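Forum > Bench and Small Cell > Rules and Good Practice
Thread: Loose batteries as task objects – what does your site rule say?

tinsnip_orla
15 May 2024

Rewriting the bench rules for our two-arm cells at Braltitdale and stuck on the section for batteries. Current wording is one line, "take care with cells", which is useless. Tasks are the usual – open the compartment, take cells out, put cells in, close it. Small cylindrical ones, no pouch cells, nothing rechargable as far as I know.

Draft so far:

Task objects go on the floor panel only. Nothing on the front rail.
No bare metal tools left down while loose cells are out.
Cells counted out and counted back in at the end of the shift.
Grip force capped for any task with cells in it. Figure to be agreed.
Anything dented or with torn wrap goes in the lidded tub, not back in the box.

What have I missed? Needs to fit one side of A4 or it won't get read.
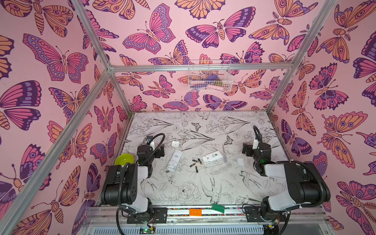

Second bit I can't decide is the rail. Bases bolt to it, there's wiring and a bare board just below at the front, and small stuff ends up along there. Toy bricks mostly. I want it a flat no. Two of the operators think I'm being fussy as plastic can't short anything. Views?

greasemark
Flat no. Plastic today, a cell tomorrow. If the rule says "nothing" you don't have to argue about what counts.

Also your tool rule. I can see a thin silver rod lying right by the cells in that picture. Screwdriver? If it's part of the task then your rule bans your own task.

tinsnip_orla
Fair. Some compartments have a screw so a driver is a task object sometimes. Reword to "no tools except those named on the task card"?

halfpint_plc
Better. Or sleeve the shaft. Heat shrink down to the last 5 mm, costs pennies. We did that across the Prestodham benches and kept the metal tool ban for everything else.

Don't agree with greasemark on the rail btw. A rule people break every day teaches them to break the others. Put a shallow tray somewhere for bits that aren't in use, then ban the rail. Tray first.

greasemark
They've got a wire basket on the back wall for bits.

halfpint_plc
Yes and you have to reach past both arms to get at it. That's worse!! Nobody should be leaning in there for a brick. Storage at the front, outside the arms' reach, or it doesn't count as storage.

tinsnip_orla
Hadn't thought about the reach. Cloth and odds and ends live in that basket and it does get used mid-shift. Adding: arms disabled before any hand goes in, including for the basket. Thought that was covered in the general rules, just checked, it says "before maintenence". Fetching a cloth isn't maintenance is it. Gap.

quietcog
Good catch, that one matters more than the batteries to me. "Before any reach past the rail" is how ours is worded. Covers resets, dropped objects, the lot. We had 517 resets logged in December on one bench, so if your rule only covers maintenance it's missing nearly all the times a hand goes in.

And don't let teleoperators hold a pose while someone else reaches in. Paused isn't disabled. Write that out in full.

mossy_relay
Going to be the awkward one. Patterned floor and walls. Fine black line drawings all over white, then you put a thin rod and little white things on it. Great for variety in the data, rubbish for a person doing the count back at end of shift. I'd say plain floor for any cell task.

quietcog
Disagree. Busy background is often the whole point of the setup. Can't write a safety rule that guts the work, they'll just ignore it.

mossy_relay
Then do the count in a slotted holder. Cells back in the slots, empty slot = look for it. Doesn't depend on anyone's eyes against a load of flowers and butterflies.

quietcog
OK yes, that I'd sign up to.

tinsnip_orla
Slotted holder going in. Between tasks as well as end of shift, I think.

Grip force then. Forsyth grippers on one cell, Uvisent on the other, and the settings don't mean the same thing on each. Do I write a number?

greasemark
Write a number. In newtons, measured at the jaws. Not a percentage off the screen.

halfpint_plc
Measure it 3 times per gripper and take the worst. And again after a jaw pad change. Pads make a bigger difference than you'd expect.

I'd put dead cells in the rule too. If the task doesn't need the gadget to power on, use dummies. Same size, no charge, most of this thread goes away.

tinsnip_orla
Asked. Some tasks end with switching the thing on to show it's gone in right, so live cells for those. Dummies everywhere else, and the task card has to say which.

mossy_relay
Mark the dummies. Paint on one end or whatever. Otherwise someone mixes them and you're back where you started.

greasemark
Paint will change how they look to the cameras though

mossy_relay
Dot on the base then. Most of the time it's inside the jaws or the compartment anyway.

tinsnip_orla
Will try the dot. Version 2 goes round on Friday, will post the wording here once the night shift has had a go at it. Still want to hear from anyone who bans the rail outright and has got it to stick.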